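Chapter 4
Choosing a Two-Arm Work Cell

In the chapters before, we treated the robot as one arm with one tool. Many tasks in sorting and packing need two arms, and a buyer must then judge a complete kit: arms, frame, work surface, cables and software.

We take as our case the Kulta service, which the firm Sundberg offers to schools and small workshops. The customer rents a two-arm cell for 90 days and receives 4 training sessions. The rival offer from Morelli is a purchase only, with support for 60 days. Both offers were compared at the Nurngate training center in October, with the same sorting task.

After this chapter you should be able to:
- read an offer for a two-arm cell and find what is missing in it
- explain why a shared work area needs its own safety check
- plan a simple trial before signing 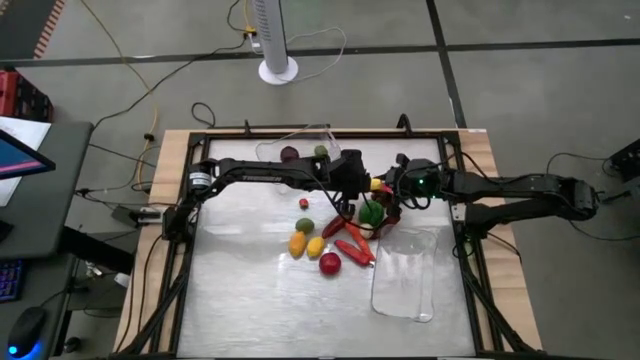
Reading time: 4 min | 300 words in the summary sheet

Sorting toy fruits and vegetables is a good first trial. The pieces differ in shape and size, from a small tomato to a long chili pepper, and clear plastic trays can serve as targets. The difficult place is the middle of the surface, where the two grippers meet. A supplier should be willing to show work in this area, and the buyer should ask for it in writing.

4.1 What the Offer Must Contain

We begin with the reach of each arm.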